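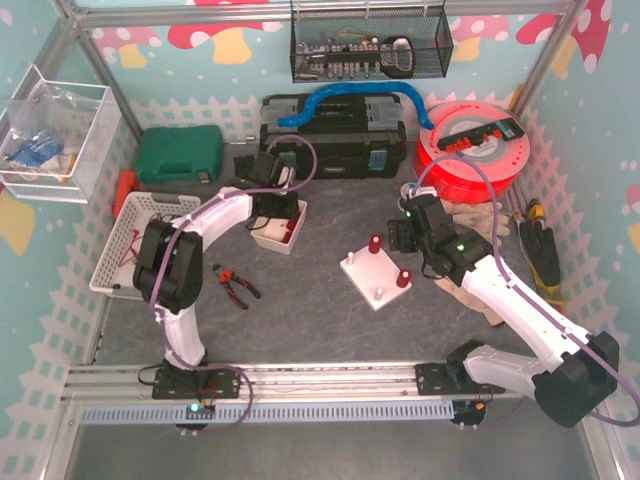
Four-position board with two bare pegs and two dark red pieces. The parts bin is at left. Lining panels: mushroom and picket fence print on pale teal.

FOR IMMEDIATE RELEASE

Worness adds four-position peg board and matching bin to the Trirnent practice range

CLALLSIDE, October – Worness, the maker of practice equipment for small-part handling, has added a four-position peg board and a matching parts bin to its Trirnent range. The two items are sold together as a set and can be ordered now for delivery from the company's Clallside warehouse. A printed lining for the back and sides of a practice station is offered separately.

The set covers the most basic exercise in the range: taking a part from a bin, placing it on an upright, removing it and returning it. Earlier Trirnent boards used rows of positions and took up most of a standard station. The new board is square, with one position near each corner, and leaves room beside it for the bin.

Board and pieces

The board is white, and so are the pegs. Pieces are cylindrical and dark red. An occupied position can be told from a bare one at a glance, and a piece left in the bin shows up clearly against the white wall.

Each peg stands 40 mm above the board. A full set contains 16 pieces, enough to fill the board four times without refilling the bin. Users who want a shorter exercise can load the bin with fewer pieces. The bin has no fixed minimum.

The board has no marked front. It can be laid square to the user or turned to stand on one corner, and the second position is listed in the printed instructions as the diamond layout. In the diamond layout one peg is nearest the user, one is farthest away, and the remaining two are at left and right. Reach and approach angle are therefore different for each of the four positions. In the square layout the positions form two pairs at equal distance.

"Customers were already turning the old boards by hand to get a different angle, and the long ones ran off the side of the station," said Pirmin Berchtold, product manager for the Trirnent range at Worness. "A square board can be turned on the spot. We wrote the diamond layout into the instructions and tested the bin position for both."

Bin

The bin is a small, open, rectangular container. It is placed beside the board and is not attached to it. Worness recommends the left side as the starting arrangement, with the right side used as a variation once the exercise is familiar. Both arrangements are included in the instructions.

Bin walls were kept low after trials at Clallside with two earlier versions. The first had a sloping floor, which moved all pieces to one end and made the last few too easy to find. The second was deeper and caused pieces to be tipped against the wall on the way out. The production version has a flat floor. Pieces stay where they are dropped, including along one side, and the user has to deal with whatever arrangement results.

Board and bin together weigh 830 grams without pieces. The pieces are packed in a drawstring bag inside the bin for shipping.

Work surface

The set can be used on any level surface. For stations supplied complete, Worness now offers a dark gray top with faint marbled veins in addition to the plain light top sold until now. The dark top gives a strong edge to the white board and bin. The veining was kept faint so that it would not be mistaken for a part or a marking. Existing stations can be changed over using the original fixing points, and the plain top remains in the catalog.

Printed lining

The lining consists of a back wall and two side walls in pale teal, printed with cartoon mushrooms and white picket fences. It encloses the work area on three sides and blocks the view of neighboring stations.

The print was produced with Wallner, which has supplied lining panels to Worness since the start of the range. It is the first patterned lining in the Trirnent catalog. Earlier linings were plain gray or plain white, and both are still available.

"The white board disappeared in front of the white lining, and the gray one made the whole station look like the inside of a filing cabinet," Berchtold said. "Wallner sent us 32 patterns. We put the shortlist up in the workshop and left it there for a month. The mushrooms were the ones people asked about."

Panels are wiped clean with a damp cloth. Solvent cleaners should not be used on the printed side. Replacement panels can be ordered one at a time, and left and right panels are not interchangeable, as the fence line is printed to meet at the corners.

Compatibility

Pieces from the new set fit earlier Trirnent boards with the same peg size. Boards from the first series used a narrower peg and will accept the pieces, but with more play than intended. Worness does not recommend mixing the two where exercises are timed. The series is shown on the underside of each board.

The bin replaces the two-compartment tray in all new sets. The tray will be sold as a spare part until stock is used up and will then be withdrawn. Lids have not been carried over to the new bin.

Availability

The board and bin set, including pieces, bag and printed instructions, is available from October. The dark gray top and the printed lining are available from the same date. Prices are given in the current trade list, which is sent on request. Orders for complete stations should state the top and lining required – where no choice is given, the plain light top and plain gray lining will be supplied.

Spare pieces are sold in bags of 16. Spare pegs are fitted at Clallside only, and boards with a damaged peg should be returned complete.

About Worness

Worness designs and supplies boards, bins, tops and enclosures for practice in handling small parts. Its Trirnent range is used in training rooms and workshops. Design, final assembly and shipping are carried out in Clallside.

Contact: Worness Press Office, Clallside | © Worness. All rights reserved. | Back to top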